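Ernon publishes upkeep schedule for its two-arm Garkus cell

August — Ernon has released a written setup and upkeep schedule for the Garkus, its two-arm cell with black multi-fingered hands. The schedule is free to current owners.

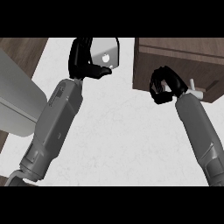
Reda Benkirane said most service calls on the Garkus began at the wrist, where a hand had been refitted without a fresh zero, and that he wanted that check done before anyone touched the software.

The schedule sets a wrist and finger check every 200 hours of running time. Each hand is taken off, cleaned at the joints and refitted, and both arms are then zeroed again — left first, then right. The full job takes around 65 minutes with one technician.

New cells go through 3 dry runs in the Dristo simulator before the arms are powered. Settings saved there load straight into the controller, and the reach limits for each arm must be entered again if the furniture is moved.

Finger cables are replaced every 12 months. Spare cables and wrist seals ship from the Antoniuk depot.

Fadwa Ait Brahim handles schedule requests and training bookings. Owners should have the cell's serial number ready when they call the Ernon service desk.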